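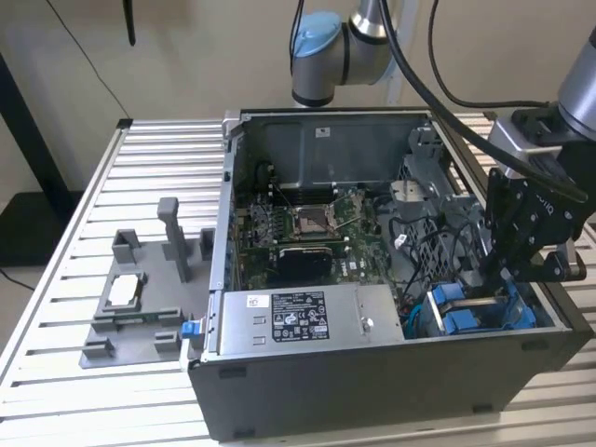
The Drakura bench at Woltuneck, with the gripper down by the blue drive brackets.

Drakura learns where to look

We have a result to share from the computer teardown project, and it's a good one! Drakura, our method for teaching robot arms to work inside desktop PCs, now decides for itself which camera to trust. Until March it mixed the fixed view and the wrist view in equal parts the whole way through a task. That worked well enough out in the open, but deep in a case the fixed camera often loses sight of the fingertips, and half of what the policy was being told was no use to it.

The new version learns a weight for each view at every step, from the same 387 demonstrations as before. We didn't collect a single new one. As the gripper drops below the rim of the case, the weight slides over to the wrist camera, and it slides back when the arm lifts out again. We never told it where the rim was, which still makes us grin.

The wrist view is a busy one – harness wires, SATA cables, a perforated drive tray, and two blue handles sitting side by side. Picking the right handle was the old version's weakest point by far. 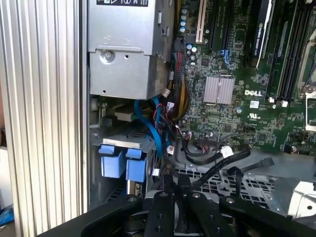
What changed in the numbers

On the drive tray task, wrong-handle grasps fell from 19 to 8 over the same set of trials. Most of the ones that remain involve a cable lying across the handle, so that's what the Alvarado group will be looking at next. They have a nice idea about nudging the cable aside first and then looking again.

Training time is the same as it was, and the extra code is small enough to read over a cup of coffee. The fixture layout stays as it is too, processor pocket and all, so older recordings can still be used.
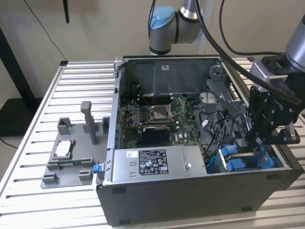
Tratside wrote in to ask whether the weights carry over to a different case, "or do we have to start again every time a new model lands on the table?" We'd love to know as well. Our guess is that the habit of switching views will carry over and the exact timing won't – the test on a second model is next on the Woltuneck schedule.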